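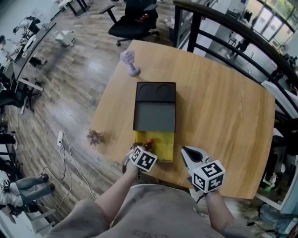
The gray box on the wooden table, with the yellow base showing at the near end.

I've been keeping a list of boxes worth saving, and this one went on it. The lid is a flat gray panel that slides down over a yellow base, and the top section holds a black insert with two round cups side by side. Most packaging like that gets thrown out the same week it comes in. I would keep it for the cups alone. They are a good place for rings, screws, or the earplugs I lose every month.

The lavender piece next to it, the one with the thin stem and the little knob on top, is harder to store. It has a round foot and a faceted cap, and I haven't found a box that fits that shape. At home I have a similar one in green that lives in a drawer wrapped in a sock.

The dried flower at the left edge of the table is the kind of thing I never know what to do with. The petals are already crinkled. Selorm Aidoo told me to press them between two sheets of baking paper under a heavy book for 30 days, and I did that with 63 of them last January. 61 came out flat. The other two went to pieces when I lifted the paper. I doubt it would work on one this dry.

## The rest of the room

Small tables suit this job. I have tried sorting on a big one and I just spread out until it's full. With a small one I have to finish a box before I start the next.

The room itself is large and open, with a wooden floor, beams and ducts across a white ceiling, and four black pendant lamps down toward the far wall. There is a glass door or window at the back with green outside. People were standing and walking around on the left side, one of them at a white table with a backpack still on. 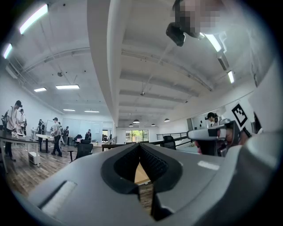

## What I use at home

My own sorting corner is one Lunitz shelf and a folding table from Ondale. The shelf was 100 dollars and the back panel bows a little. I put the heavy things on the bottom now.

Small parts go in trays, one tray per kind. Lids stay with their boxes. Anything without a place by bedtime goes in the basket by the door, and I empty the basket in the morning with my coffee.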